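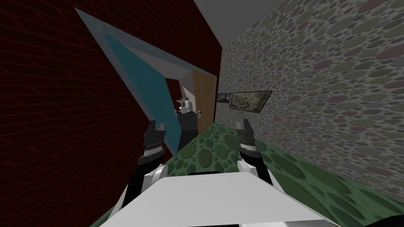

## Doorways, knobs and a planner that gives up too early

Most of November went into the approach phase of our mobile manipulation stack. Grasping gets the attention, but our logs say the base and the arms disagree long before a finger is near anything.

The hallway scenes are the worst for this. With both arms reaching forward, the collision footprint is much longer than the base, and our old footprint was a fixed rectangle. An open door leaf pushed the inflated cost across the whole gap, so the planner reported no path through a doorway that was plainly passable. I replaced the rectangle with a polygon recomputed from joint state at 6 Hz. Out of 200 seeded starts, planner failures went from 39 to 22. The rest are mostly starts with the base rotated too close to a wall, and Rodel Lagman is looking at those in Drelleck, our local planner.

Camera roll was a separate problem. The randomizer tilts the head view quite hard, and the floor segmentation had quietly learned that floor is at the bottom. Patterned walls made it worse: a dotted wall and a spotted floor look very similar to a small network. We now pass the gravity vector in as an extra input and stop guessing.

For knobs, the rule is simple. The pregrasp pose puts the fingers open on either side of the cap, and the close command waits until the lateral error has settled.

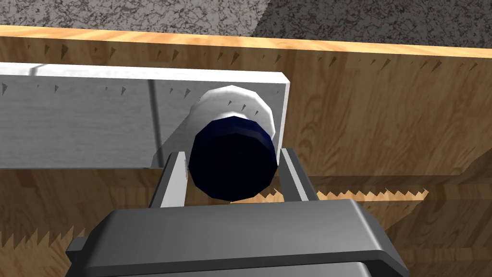 The wait matters because the wrist controller still overshoots slightly at low speed. Closing during the overshoot drags the contact point off center, and the turn that follows starts with a bias. Pirjo Lappalainen suggested gating on velocity as well as position, and that is now in the main branch.

One open item is the shadow map. Jagged shadow edges near contact give the edge detector false lines - a higher bias setting removes some of them but detaches the shadows from small parts. I have left the default in place for now and masked the detector to the cap region.

Next is merging the footprint code into Wokport. The config key changes from `footprint` to `footprint_source`, and old files will fail to load.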